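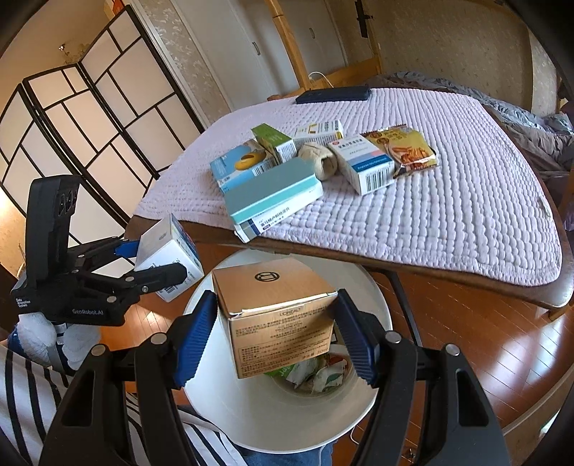
About Posum

Posum cleans, restocks and tidies furnished rooms. We look after 1333 of them, most rented by the month to people who are in town for a job, a course or a divorce. When a tenant leaves, we go in and decide what is trash and what is somebody's property. Then we make the bed.

The company began as two people and a van. The van has been replaced. Our head office is above the laundry on Flostitz Street, and yes, it is as warm as you imagine.

What we do all day

A room turnover has a list, and the list has not changed much over the years. Strip, sort, wipe, floor, make up, lock. The sorting is the part that visitors underestimate. People leave behind half a box of cold pills, a phone charger, one good sock, a face cream they paid too much for and snacks in every state of commitment. Some of it goes in the wastebasket, some goes in a labeled bag for 30 days, and medicine goes in its own bag, whatever the box looks like.

Our cleaners are very good at this. They can tell an empty carton from a full one by the way it sits in the hand. They know that a small box on a bed may be garbage and may be the reason someone calls us in tears at eleven at night.

Where the machines come in

Three years ago we would have told you there was nothing here to automate, and we'd have said it with some pride. Then we bought the Tomia system, which plans routes and orders supplies. It took over the whiteboard, the clipboard and most of the shouting. In its first week it sent a full crew to a building that had been torn down, and we bring this up at parties.

Since June we have also been running Latuheru, our program for teaching robots to tidy a room. The teaching is done by our own cleaners, with a gripper in each hand, picking things up and putting them where they belong. A tool like that records how the job is done. It is slower than bare fingers and it makes everyone look like a careful crab, but the people doing it tell us it's the first time anyone has treated throwing out a box as expert knowledge.

They're paid their normal rate for it plus a skills supplement, which took longer to negotiate than the software contract did. Sessions are short. Wrists get tired, and so does patience.

What it has changed, so far

The office changed first. Two dispatch jobs became one dispatch job and one training job, held by the same two people, who now complain about different things. Supply closets are fuller. The phone rings less, and when it does ring the problem is usually a strange one.

On the floor, the work has been split up in ways we didn't plan. Cleaners who teach have begun to argue about method. There was a long disagreement over whether you hold a carton by its sides or pinch it at the top, and it ended with a written guide, which both camps ignore. New hires get more explanation than they used to, because the experienced people have had to put into words what they'd been doing without thinking since before some of the new hires could walk.

Robots do not turn over any of our rooms. We'd like to be plain about that, as our brochure once was not. We expect them to start with the dull end of the job, picking up and carrying out, and we expect them to be bad at it for a while. Our agreement with staff says that no one loses hours to a machine they helped to train. It's two pages long and hangs by the coffee maker, where it has been read more often than anything else we've published.

What we ask of people who work here

Show up, be kind about other people's mess, and put lost things in the bag. If you want to teach, ask your shift lead. You don't need to know anything about computers. You do need to be able to hear "could you do that one again" without sighing, or at least to sigh quietly.

Tenants who think we may have their charger should call the office and give the room number. We have a great many chargers.

Page last updated October 2018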